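Filed under: Bench Notes / Cell Safety & Good Practice

We use cookies to remember your login and to see which notes get read. Accept / Manage settings

Thu 6 May

Day two of turning our bench habits into an actual written procedure for the desktop teardown and rebuild cell. I thought this would be the dull part of the project and I'm having a great time! Somtochukwu has been reading the draft over my shoulder and crossing out every sentence with "should" in it. Wafula wants it on one sheet. We're at two, and the second one is mostly my handwriting.

Where we left off: the old sheet (the one taped up when we moved from Amwood's bench) lists 40 steps, and half of those are setup for a fixture we no longer own. I kept the ones about power and static, and rewrote the rest from scratch.

Draft rules as of this morning:

1. Case is unplugged from the wall before it goes on the table. Hold the power button in for a slow count, then check the board standby light is out. Write initials on the log.

2. Wrist strap on for anyone whose hands go past the rim of the case. That goes for "I'm only moving a cable" as well (me, Tuesday).

3. Arm in reduced speed for any new or edited path. Full speed only after a complete pass at reduced speed with the same case in the same position. Same model of case in nearly the same position doesn't count.

4. One person holds the pendant, and that person calls the moves. Nobody else reaches in until they say "clear".

5. Stop distance over the socket: the approach move ends high, the fingers get checked, and the last stretch down is its own separate move with its own speed and force limit.

6. Loose screws go in the tray before the next arm move. If the tray count is off, we stop and find it.

Rule 5 is the one I'm happiest with. Before, the approach and the descent were a single move in the Zadel script, so if the case had shifted a little you learned it at the worst possible height. Splitting them costs a couple of seconds and gives the operator a real decision point. Wafula had the idea of naming the pause position in the program (it's now SOCKET_HOLD) so the log shows when the arm got there and when somebody let it go on. Lovely to read back afterwards.
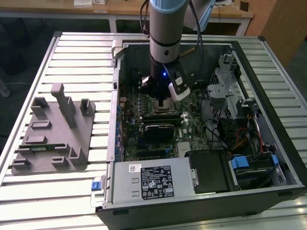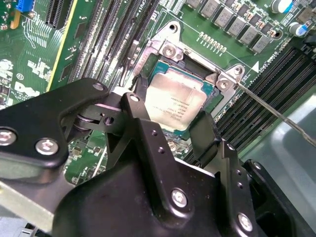

Rule 5 needs a companion rule for what the operator looks at during the hold, and that's what I spent the rest of the morning on. My first version said "check alignment", which is useless – alignment of what, to what? The wrist view makes the answer pretty easy, though. With the chip sitting between the two fingers you also get the metal bracket around it and the screws at two of its corners, so there are hard edges to line up against and they belong to the board, whereas the lid print is small and turned around and no good as a reference. So the new wording is: at SOCKET_HOLD, compare both fingers against the retention bracket in the wrist view, both sides, and say out loud which side has the smaller gap. If the gaps look uneven, jog back up and re-seat the case. No nudging sideways at low height, ever.

Somtochukwu pointed out that this only works if the wrist view is the same every time, so the camera mount gets a check too, first thing, before any case is on the table. Added as 5b.

The load lever deserves its own line. It's thin, it runs off diagonally to one side, and it's easy to forget once you're staring at the chip. Rule 5c: lever position is spoken by the operator (open or closed) before any descent, and nobody assumes it from the last step in the log.

The overview camera is for the other half of the job, which is everything that isn't the socket. I want the operator to glance at it for cables first. The arm carries its own cabling down both sides, and the case has plenty inside, including red, yellow and orange wires over on the bracket side. New rule 7: any loose wire inside the case gets tucked or clipped out of the approach path before the first move, and the arm's own loops are looked at from the overview whenever the wrist rotates.

Rule 8, parts placement. Modules live in the gray fixture plate or in an antistatic tray. Never on the bare slats! The table is metal and it has gaps, and a memory module lying flat on it is asking for a scratched contact. Standing on edge in the slot holders is right: it keeps the faces clear and gives the gripper the same pickup every time. Wafula asked whether the plate has to be square to the table. I say no, as long as the plate's position is taught fresh after it's been moved, and the sheet now says exactly that.

Things we argued about over lunch:

– Whether a warning sound at SOCKET_HOLD is a good thing. I'm for it. Somtochukwu thinks people stop hearing it within a week. We'll try it for May and decide after.

– Whether the Tedesco checklist format (yes/no boxes, no free text) beats ours. Boxes are faster but the free text is where I learn things. Compromise: boxes, with one blank line at the bottom.

– Log retention. The cell log has 1,556 entries and 984 of them have no operator initials, so rule 1 was clearly not being followed under the old sheet. I'd like the program to refuse to start without initials. Wafula can do that in the Vonomlow front end, he thinks by next week.

Still to do:

Write the recovery rule. If the arm stops with the fingers down near the socket, who moves it and in which direction? Straight up, slow, is my answer, but only with nothing in the grip. With a part held we need a different answer and I don't have one I trust yet.

Get the force limit for the last descent agreed and put a number on the sheet. The draft says "low", and Somtochukwu has circled it in red twice.

Have someone who hasn't worked on the cell run the whole sheet cold while we keep our mouths shut.

Second strap for the left side of the table. Ask about the long cord version.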